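Search this site Go

Print this page | E-mail this page

Review: Vilora hand-held gripper kit
Nov 27, 2024

Our after-school robotics club has had the Vilora kit since May, so I reckon we've given it a fair go by now. I help out with the 10 kids in the junior group, and they've printed, dropped and rebuilt this thing more times than I'd like to admit!

The idea is you squeeze the handle, the two fingers close, and you collect your practice grabs by hand before you ever touch the big arm. Ours is for the Pralosau sorting challenge, where the team has to tidy a desk in 10 minutes. It took 3 sessions to put together (the booklet skips the bit where the spring goes in – very annoying) and we printed our own fingers in black, which the kids voted for over my lovely orange.

What I like: it's light, little hands can manage it, and the fingers come off without a fight. Pens, erasers and scrunched paper are all easy. Coins are hopeless. The flat tips just push them along the desk, and I'd love to see some rubber pads in the box next time. The trigger also gets stiff if you overtighten the pivot, so go easy with the screwdriver.

We're still working on the paper-in-the-bin run, lining up from the front of the desk with the jaws wide open.

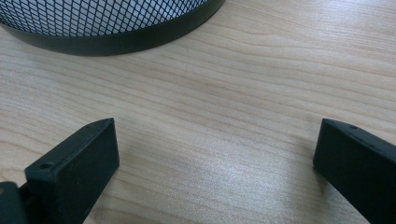
Draltavano Robotics Club wrote in to say they swapped their trigger spring for the softer Zanetti one and their younger kids stopped complaining of sore fingers, though it does let go of heavier stuff like staplers.

Might try that over the holidays. For now it gets 4 stars out of five from me – I'd buy a second one if the club budget stretched that far.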